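Wevalico to Open Second Cabinet Showroom in September 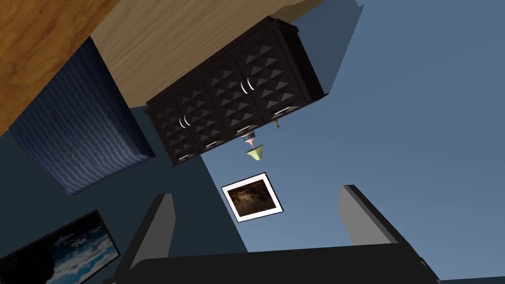

Wevalico, a maker of kitchen and dining furniture, will open its second showroom in September in the Mwakalinga building. The 286-square-meter space will employ 18 people, most of them hired locally.

The showroom will carry the company's full line of cabinets and sideboards, along with a parts counter for hinges, handles and replacement doors. Customers will be able to order by the piece and pick up from the same address.

"We had people driving 2 hours to buy a hinge," said Jairo Castaño, general manager of Wevalico. "They asked for a store on this side of the city, and the lease came up in spring."

Delivery will be handled by Cleltska. The first 1,000 orders placed at the new location will ship free of charge. Doors open at 9 a.m., Monday through Saturday.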